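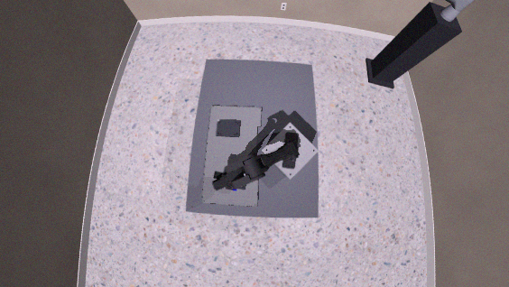 Shop notebook, 5 Mar 2021

Flatbed first, because that's what ate my morning. The winch on the Nolmont started slipping again on the free-spool side. I had the side cover off before coffee (mistake) and found the clutch lever pin worn into an oval. You can feel it with a fingernail. So the lever looks like it's fully engaged and it's really sitting a hair short, and then the first good pull kicks it out. I had a spare pin in the drawer from the old Clelum winch and it is very nearly the right size, which is the most annoying size a pin can be. Ordered the proper one from Nuvico. Until it gets here the flatbed is fine for rolling cars on with a light pull, but please don't go dragging anything out of a ditch with it. Send the wrecker.

While I had the cover off I pulled the cable all the way out in the yard and looked it over. A few broken strands close to the hook end, nothing farther in. I cut it back past the bad part and redid the end, so we're a bit short on cable now but what's there is good. Rewound it under tension with the little pickup as the load. It lies so much nicer on the drum when you do it that way! Last time somebody (me) just ran it in with no weight on it and it buried itself under the top wrap the first time we pulled a van.

Wheel-lift on the wrecker

The driver's side L-arm has been hard to seat. I greased it last week and that helped for maybe two days. Today I took it off, cleaned the socket out with a rag on a stick and a lot of bad language, and got a wad of what I think was old strap webbing out of the back end. It drops in now with a nice clunk. The pin still needs a wiggle. If you can't get the pin all the way through, the arm isn't home, so pull it and try again before you lift anything.

Tilt cylinder is weeping at the rod seal. Not dripping, just a wet ring that picks up dirt. I wiped it down at 9 and it was back by lunch. I'd like to leave it until the slow part of the month and do both cylinders together, since the truck has to be down for it anyway. If it starts leaving spots on the floor, tell me and we'll move it up.

Straps and chains

Went through the whole strap bin, which I'd been putting off. We had 36 ratchet straps in there and I didn't love a lot of them. Anything with a cut in the edge went straight in the trash, and I cut those in half first so they don't wander back onto a truck. The ones with missing tags are in the milk crate under the bench. They can tie down shop stuff, they don't go on customer cars. I ordered new ones for the flatbed and we'll share until they show up.

The ratchets themselves were mostly just dry. A little light oil on the pawl and work it back and forth, and nearly all of them came back. Wipe them after or the oil ends up on the strap.

Chains looked good. One grab hook has a bent latch that I straightened once already and it bent back, so it's off the truck and hanging on the nail by the door. Don't use it.

Dollies

Put air in all the dolly tires. One was so low I'm surprised it stayed on the rim. I marked that one with yellow paint pen and I'll check it again Monday to see if it's a leak or just neglect. Bearings on the left rear of the second set are growly when you spin it by hand. Repacked them and it's quieter, but I'd call it a patch. Fine for around town, I wouldn't take it out on the highway to Fontana.

Odds and ends

Changed the oil in the wrecker. It was about 300 miles past due, which isn't the end of the world, but write the mileage on the sticker, folks, the sticker is right there. Next one is in 3000.

Light bar on the flatbed: the rear corner was going out on bumps. Ground wire had rubbed through where it goes past the headache rack. New piece spliced in, heat shrink, loom over it, zip tied away from the edge. I drove over the curb cut out front a bunch of times with the lights on, probably looked ridiculous, and it stayed lit.

Jump pack: holding charge but the red clamp spring is weak and it pops off side-post batteries. I'm going to see if I can swap just the clamp. A whole new pack is more than I feel like spending this month after the winch stuff.

Still to do

Pin for the Nolmont winch when it arrives
Check the yellow-marked dolly tire
Rod seals, both cylinders, get a price on the kit
Find out who has the good lockout wedge, it's not in either truck
More hand cleaner, we're down to the bottom of the tub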